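Chapter 6
Keeping a Humanoid Cell in Working Order

In Chapter 5 we left the robot bolted together, powered up and more or less calibrated, and I suspect many readers closed the book at that point with a feeling of having arrived. I know the feeling well! The first time I brought up a cell of my own, in a drafty upstairs room at Grondorness one November, I went home early to celebrate and came back to a hand that would not close past halfway. A cell is a bit like a kitchen – you can fit it out beautifully, but what you get out of it depends on how you keep it from one day to the next.

We will follow a single cell all the way through this chapter, the one the Plillska course uses for its book-filing task. The robot takes a book from one table and puts it into a file organizer on another. It sounds like very little, and yet nearly everything that can drift, loosen or wear in a humanoid cell will show itself sooner or later in those few movements.

6.1 Start with the hand

Most faults that students bring to me as "software trouble" begin at the fingers or the wrist. Before the first run of the day, open and close the hand slowly with nothing in it, listen, and then let it take hold of a book you know well. Look at the wrist screws while it holds, and follow the cable with your eye through the full turn of the joint.

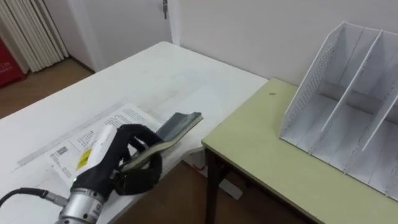 Robichaud objects at this point that a slow check tells you very little, and that he would sooner run the whole task at working speed and read the motor currents afterward. I have some sympathy with that, and Section 6.4 takes up current logs properly, but a beginner should learn what a healthy grip looks like first. On the Plillska cell the hand log stood at 3,214 closings before anyone wrote down a fault, and the fault was a screw you could turn with your fingernail.

6.2 Resetting between runs

Once the hand is passed as fit, the tables need the same patience. Put the book back at its starting place, empty the organizer, and step well clear before you hand control back to the robot. We allow 40 seconds for this, and I would ask you not to shave it down, however dull it becomes by the afternoon. A book set down carelessly will give you a failed grasp, and you may lose a happy hour hunting for a fault in the arm.

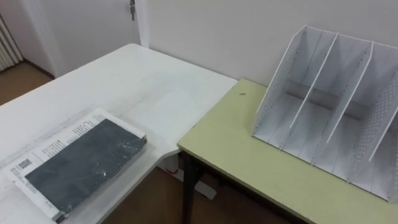 Figure 6.2. Book and file organizer with the hand out of view.

6.3 The room around the robot

People new to the work tend to draw the boundary of the cell at the edge of the table, and I did so myself for far too long. The Overo checklist, reprinted at the end of this chapter, has 17 items, and 10 of them concern the floor, the cables and the support frame. Work through them in the order given, on foot, walking the whole way round.
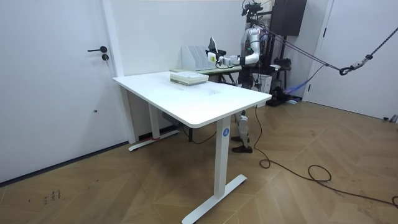 Cable care deserves a place in your routine as regular as the hand check. Every lead should have a known path, a known amount of slack and a label at both ends, and you should be able to trace it without moving any furniture. Practice on the cell we are following: there is a black cable drooping in a loop beneath the white desk, and a power cable that runs out across the parquet with a coil in it. Ask of each one whether a foot could catch it, and what it would pull on if one did. Then look up and do the same for the frame and its clamps, going slowly, and write down what you find before you change anything. The exercises for this section use your own notes, so keep them legible.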